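Fledora tabletop sim kit, two weeks in

Quick one tonight, been meaning to write this up since April and keep not doing it. So. The Fledora kitchen kit. Paid for it myself, $20 a month for the base plan, no discount, no free anything.

What you get: one arm, a room, a table full of kitchen stuff, and a scripting window. All simulated. No hardware on my desk, which was the whole point, my desk is 400 percent full already.

Setup was fine. Nearly 20 minutes for the download on my slow line, then it opened straight into the default room. I skipped the tutorial. (Went back to it later. Do the tutorial.)
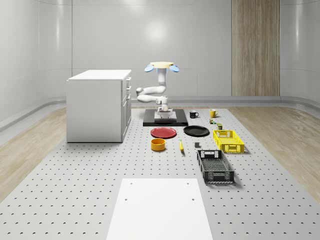 Default kitchen room, Fledora base plan. Arm, plates, mugs, two baskets, one banana.

First impressions, good: the table is a big grid of holes, so placing things is easy, you just snap to the grid and go. Colors are plain and easy to tell apart. Red plate, black plate, yellow mug, black mug. Sounds dull but when your script says "red plate" and there is only one thing it could mean, you save a lot of swearing.

Less good: the little stuff. There's a cluster of tiny green and brown bits by the yellow mug and I still have to zoom way in every time I want to click on one. Labels on hover would help. Asked support, got a form reply, fine.

Also the cabinet. I want to open the drawers. Base plan says no, drawers are in the Lirisell add-on pack. Grr. Same deal with the softer lighting.

Moving the arm is the part I like best. You drag it or you type it, and you can swap back and forth in the middle of a job, which the Drummond trial I did last year would not let me do. Drummond made me restart teh whole run. Small thing, huge difference at 11 pm.

My test job is dumb on purpose: go to a plate, stop above it, wait, come down slow. I use it on every kit I try.

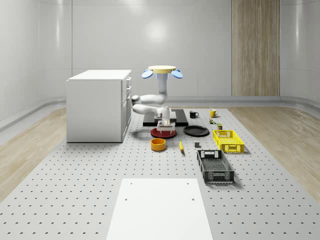 Plates are harder than they look, by the way. Flat, thin rim, not much to grab. If you're new start with the bowl or the banana and leave plates for the weekend. The height readout in the side panel is your friend, so is the slow button.

Crashes: 2. Both times I had the replay window open and tried to save. Lost one script, my fault, autosave is off by default and I didnt check. Turn it on. Settings, then Session, then scroll down past the sound stuff.

Would I keep paying? For another month yeah. I want to get the mugs sorted into the yellow basket before I decide. The Todbridge kit has a free month right now and more rooms, but no typing mode as far as I can tell, so it'll have to wait.

More when I've tried the add-on. If anyone knows how to reset one object without resetting the room, comments are open, please.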